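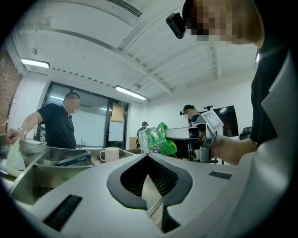
What was the project meant to produce?
A pair of hand-held grippers that a student can build in a shared workshop, and a set of recordings made with them that is clean enough to use for sorting small household items.

1. Background
The project ran from February to April in the Kenatum workshop. The team was Anca Dumitrescu (mechanics), Nhi Hà (recording software) and Salvador Esteves (test procedure). Bianca Tudose supervised. An earlier group had left one gripper with a cracked trigger link and no drawings, so we started by measuring it and redrawing every part.

2. Mechanical work
The fingers were printed in white and the link arms were cut from sheet. The first set of arms bent under load at the inner pin hole. We moved the hole outward and printed the second set with thicker walls. Each gripper now weighs 490 grams without cables. The trigger spring was changed twice. The first was too stiff for long sessions, and the second let the fingers drift open between picks – the third came out of a Prarnier spring kit and has stayed in. 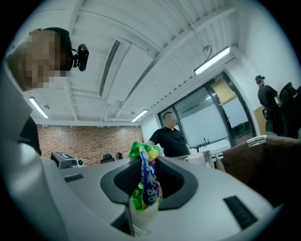
Soft packaging caused most of the trouble in testing. A sealed snack bag changes shape as the fingers close, and the grip point moves with it. With the original flat pads the bag slid out in 9 of 32 trials. With the softer pads this fell to two. Rigid items gave no slips with either pad, so the rest of the pad testing was done on bags and paper packets only.

3. Markers
Each finger carries a square printed marker. Glossy prints lost tracking under the ceiling lights, and matte prints on the same blocks did not. The marker blocks are held by two screws and have to be recalibrated whenever they come off. Calibration takes 12 minutes when the cables are already routed.
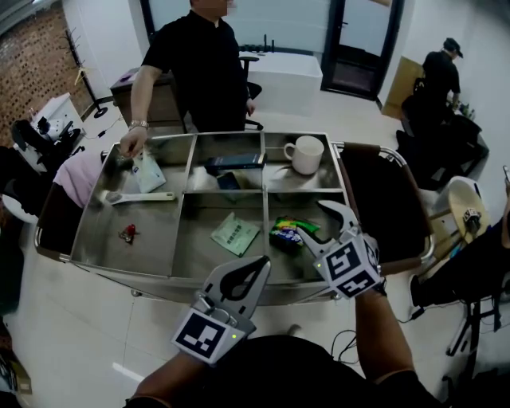 Cable routing remained a weak point. A cable that hangs between the arms pulls on the wrist and can pass in front of a marker. Sebastian Surdu suggested a clip at the elbow, and the printed version is in the parts folder under "Erkell clip, rev B." It holds the cable well but is slow to put on with one hand.

4. Open items
The left trigger still has play at the pivot. The drawings for the finger mounts are complete; those for the housing lack tolerances. Spare pads are in the drawer under the drill press.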